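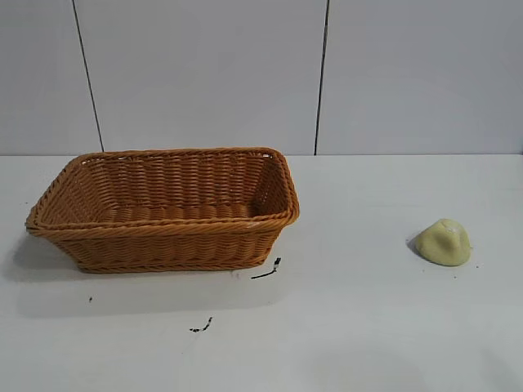 Before any grasp planning can start, the software must find the table and remove it from the point cloud. Most people who write to me with a bad grasp have a problem in this step, and they look for it in the planner. A white table in front of a light gray wall is a good test case, and I use it in this tutorial with two objects: a woven basket on the left and a small yellow lump on the right. The basket is large and full of small gaps. The lump is low and soft in its outline. A setting which works well for one of them can easily destroy the other, so we will tune for both at the same time.

Last updated: August 12, 2026

What you need

You need a depth camera on a fixed mount, the Plorwood perception package, and a saved cloud from your own workspace. Please do not tune on a live stream. Save one cloud to disk and repeat every step on this same file, otherwise you will not know if the result changed from your setting or from the sensor noise. All distances in my configuration file are in millimeters. Older versions of Plorwood used meters, and I lost an afternoon to this.

Step 1. Crop the cloud

Set a box around the workspace and delete all points outside it. Make the box a little larger than the table in the two horizontal directions. At the back it is tempting to cut exactly where the table meets the wall, but then you may also cut an object which stands near the wall. The back rim of my basket is almost at this line. I leave part of the wall inside the box and remove it in step 3.

Step 2. Fit the table plane

Run the plane fit with 200 iterations and give it the expected direction of the normal. This second part is important. Without it, the fit takes the largest flat surface it can find, and with a low camera this can be the wall. If you know that the table is horizontal, say so in the configuration:

plane.axis = up
plane.max_angle = 5
plane.iterations = 200
plane.distance = 4

The last value is the thickness of the layer which is counted as table. I begin with 4. If you make it much larger, the flat base of the lump disappears together with the table, and the remaining piece looks smaller than it is. The gripper will then close too high. If you make it too small, you get islands of table points that the next step will believe are objects.

Step 3. Fit the wall plane

Repeat the fit on the remaining points, with the axis turned toward the camera. The seams between the wall panels are thin and give no trouble in my clouds. If your panels are not in one plane, run the fit a second time and stop when fewer than 2,000 points are removed.

Step 4. Cluster what is left

Now you should have only objects and some noise. Start with a cluster distance of 19 and a minimum size of 48 points. The basket decides the first value. Light comes through the weave near the top of its back wall, and the depth there is often missing, so with a short distance the rim can separate from the body and you receive two baskets. The lump decides the second value, because it is the smallest thing that we want to keep.

Step 5. Check against the color picture

Project each cluster back to the color picture and draw its outline. My table has several dark marks, one of them a thin streak by the right end of the basket. In color they are very clear, but they should have no height. If a mark gets its own outline, your plane distance is too small, or the depth sensor makes an error on dark spots. Try the distance first. My colleague Amber Martens masks such spots by hand, and this is quick, but the mask must be made again each time when the table changes.

Step 6. Pass the clusters to the planner

Send the basket as a hollow shape. The default in Plorwood is the convex hull, and it closes the opening like a lid, so every plan to place something inside is refused as a collision. Set shape = mesh for this cluster only. For the lump the hull is good enough and the planner is faster with it.

If the planner still reports a collision at the start position, print the plane height and compare it with the table height in your robot model. In my setup these two numbers came from different calibrations, and I had to write the new height in the model by hand.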